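Floro Head Cam Kit (shared shop build)

Home > Kits > Wearables and Arms > Floro

Status: in stock, small batch
Item no. 2964
Ships from the Faltby workshop
Page updated April 30, 2019

What it is
A head-worn camera plus the software to turn your own hand work into practice clips for a home-built arm. Started as a side job for the Illow arm, people kept asking for the head part alone, so now it's a kit. No arm needed to start recording. You do need one to play anything back, obviously.

In the box
Headband, adjustable, with padded brow piece
Camera bracket, printed, tilts down
Camera board and lens, focused at table distance
Battery pack with belt clip
Cable, coiled
Bag of screws (spares included, you will drop some)
Printed build sheet

Not in the box
Memory card. Soldering iron. The arm. Charger, any USB one is fine.

Specs
Weight on head: 610 grams with the old bracket, lighter with the new one, will post the number when we've got a decent scale
Run time: 2 hours
Tilt: 7 stops, click type
Finish: raw print, sand it if you care
Fits: most adult heads. Cristóbal wears it over a cap.

Build notes
An evening if you solder allready. Longer if not. Do the bracket before the board, the screws under the hinge can't be reached later. Don't overtighten the tilt knob, the print cracks along the layer line. Dagmar Tichý redrew the hinge in November and it's been much better, older kits can get the new part for postage only.

Cable goes down the back and under the collar. Not over the shoulder, it swings into the shot.

Set the tilt sitting down, at the table you plan to use, hands where they'll be working. Then leave it alone. Third click suits most people at a kitchen table, taller folks want one more.

Recording
Long press starts, long press stops. Light goes green. Short clips work best, one job per clip, start and end with your hands off the thing. Plain table, plain wall, daylight from the side if you can get it. Sleeves are fine. Jewelry is fine.

Good first jobs: folding a towel, capping a pen, wiping a pair of glasses. The last one is harder than it sounds for a gripper, thin wire and a soft cloth at the same time, two hands doing different things. Roksolana Polishchuk has a folder of these going for the Illow and still wants more.
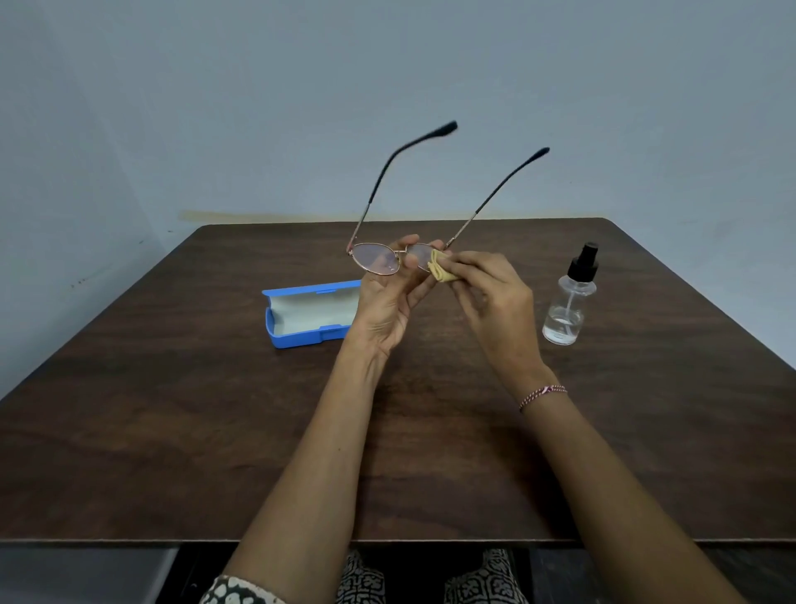
Glasses job, view from head height. Yellow cloth, spray bottle to the right, case open on the left.

Keep both hands in view while wiping. If you hold the glasses up close to your face the focus goes soft, so keep them low, over the table.

Software
Myklebust 2, free download, link in the build sheet. Runs on any fairly recent laptop. Trims clips, finds the hands, writes out a file the Illow controller can read. Other arms: there is a plain text export, you'll have to write the rest yourself. Ľudovít Štěpánek did one for his own arm and shares it if you ask nice.

Known problems
Battery clip is stiff when new.
Long clips sometimes save without the last few seconds. Working on it.
Hand finder mixes up left and right when wrists cross. Redo the clip, or fix it by hand in the trim window.
Bracket goes soft in a hot car. Don't.

Spares
Bracket, brow pad, cable and knob all sold separately. See Wearables > Parts. Brow pads are washable, cold water only.

Orders and pickup
Add to cart, or pick up at the workshop and save the postage. Message first so somebody's in. Zdislava Říha handles orders and returns, please put the item number in the subject line or it gets lost in teh pile.

Returns: unbuilt kits only. Built kits we'll try to repair, you pay for parts.

Related: Illow arm, bare frame / Illow gripper pads, soft / Floro chest strap (sold out)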